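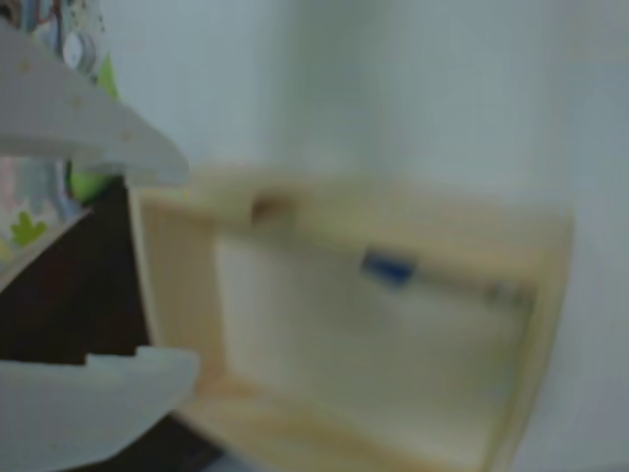
Page last changed: August, 11:40 pm

Baditz: teaching a gripper to pick up one block
Project report by Ademir Amaral, Millness robotics club

I joined the club at Millness because I wanted to build something with legs. Nothing I worked on this year has legs. What I ended up with was Baditz, a two-finger gripper that is supposed to find a small block, close on it, carry it over to a container and let go. My sister can do all of that while watching TV and eating cereal. It took me most of the school year to get a machine to do it well enough that I'd run it in front of people, and I'm still kind of amazed when it works!

This report is for whoever picks up the project next, so I've put in the stuff that went wrong too. If you only want the numbers, they're near the end.

What I started with

The club already had an arm, a bench power supply and a drawer full of motors with the labels rubbed off. It also had Furtado, which is the name of our control program (named before I got here, and I never found out why). Furtado could move the arm to a position if you typed the position in by hand. It had no idea what a block was. It would also crash if you typed a comma where it wanted a period, and I did that a lot.

So my plan for the year had two parts. First, make fingers that could hold something without flinging it. Second, get Furtado to use the camera, so I could stop typing in positions like it was 1886 and I was sending a telegram.

The fingers

My first set of fingers was terrible. I drew them in one evening, printed them overnight and had them bolted on the next afternoon, and they were so thin that they bent whenever the motor squeezed. The block would kind of squirt out the front. It looked great in slow motion and it was useless.

The second set was thicker, and they were stiff enough, but I'd put the mounting holes in mirror image. I had to print them again. Please check your holes before you start a six-hour print. I say this with love.

With the third set I finally slowed down and did the boring part first. I measured the block, measured how far the motor could open, and drew the whole thing on paper before I opened the drawing program. They close evenly, and both fingers touch the block at the same moment, or close enough that the block doesn't get shoved sideways. That evenness matters way more than squeezing hard. With the old fingers I kept turning the force up and up, when the real trouble was that one side got there early and pushed the block away before the other side showed up.

The camera part

I thought this would be the fun part and for the first month it really wasn't. My first try was to look for a color. You tell the program what blue is, it goes through the picture, and it hands back the middle of the blue stuff. That works fine at 4 pm in a room with steady light. Then somebody opens a blind, or leans over the bench, and the program's idea of blue is suddenly all wrong.

I fixed some of it by comparing colors in a way that cares less about brightness. I fixed more of it by asking for a minimum size, so a few stray pixels don't count as a block. The last bit I never fixed all the way. Shadows still bother it, mostly the arm's own shadow.

The other headache was blur. While the arm is moving, the camera gives you mush. I was trying to steer the whole time using those pictures, and Baditz would chase the block back and forth like a dog that can't decide which squirrel it wants. The answer was almost embarrassingly simple: move a little, stop, look, move a little more. It's slower, but the picture you're steering by is one you can trust. Later I let it skip the stops during the first half of the trip, when it only needs a rough direction, and that got me back a good chunk of the lost time.

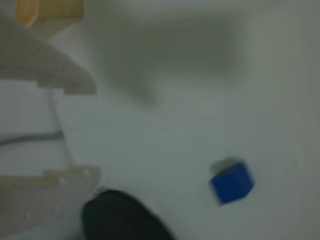 Do you need an expensive camera to find a block by color?
A cheap webcam is enough, as long as the lighting stays steady and the arm holds still while the picture is taken.

Getting everything to agree

Once I had fingers that worked and a camera that mostly worked, I figured I was a week away from done. I was not a week away from done. The camera thinks in pixels, the arm thinks in joint angles, and I think in "a little to the left." Getting those to line up is called calibration, and I did it wrong in just about every way there is.

My worst mistake was doing the calibration with the gripper off, to make things easier, and then putting the gripper on and wondering why every single grab landed short. The arm sags a tiny bit with the extra weight. It's such a small amount that I couldn't see it, but at the fingertips it was enough to close on nothing. I lost an entire weekend to that! Do your calibration with everything bolted on, cables too.

After that I wrote a little routine called Brurkon. It moves the arm to a set of known spots, checks where the camera thinks each one is, and works out the correction. It takes 60 seconds to run. I run it every time I turn the arm on, even if I was using it an hour ago, and I've stopped having mystery problems. If you keep only one thing from my code, keep Brurkon. The vision code is kind of a mess and you should probably rewrite it anyway.

The test runs

For the final tests I wanted enough tries that one lucky afternoon couldn't fool me, so I did 400 grabs spread over the last part of the year. Each one started with the block set down in a new spot and at a new angle. I counted a grab as good only if the block was lifted, carried and dropped in the container without my touching anything.

I kept a notebook next to the arm and wrote down every miss and what I thought had caused it. This was tedious and I complained a lot, but it's the part I'm most glad I did. Before the notebook I would have sworn that most misses were camera problems. Going back over the pages, the biggest group was blocks sitting at a slant, where the fingers came down on the corners and the block spun out. The camera had found them just fine. I'd spent weeks polishing the wrong thing.

So I added a step where Baditz works out which way the block is turned and rotates the wrist to match before it comes down. The slanted misses dropped off right away. What was left was a mix: blocks too close to the container wall, a few shadow mistakes, and 2 times when a motor cable worked itself loose and the gripper just sat there.

Dropping the block was its own small adventure. I'd been letting go from too high up, and the block would hit the floor of the container and bounce. Coming down lower before opening the fingers took care of that, but then the fingers could bump the rim on the way out. I ended up adding a straight-up move after every release — no clever shortcuts, just up, then over.

What I'd do next

I'd like softer fingertips, or at least a few different kinds to compare, with the same set of block positions for each so the comparison is fair. I'd also like Baditz to check whether it has the block before it heads off to the container. Right now it carries an imaginary block with total confidence, opens its fingers over the container and goes back for the next one. The motor current should be enough to tell a full grip from an empty one. I took some readings in the spring and they looked promising, but I ran out of time to do anything with them.

Two blocks at once would be good too. The color search finds the middle of all the blue, so with a pair of blue blocks it aims for the empty spot between them.

Where everything is

The code is in the club folder under Baditz, with Brurkon in its own folder inside that. Finger drawings are in there as well, third set only. I deleted the first two so that they can't hurt anybody again. The notebook is on the shelf over the bench, and my handwriting gets worse as it goes along, so ask me if you get stuck on a page. Spare screws for the fingers are in the jar with the green lid. Please put them back in the jar.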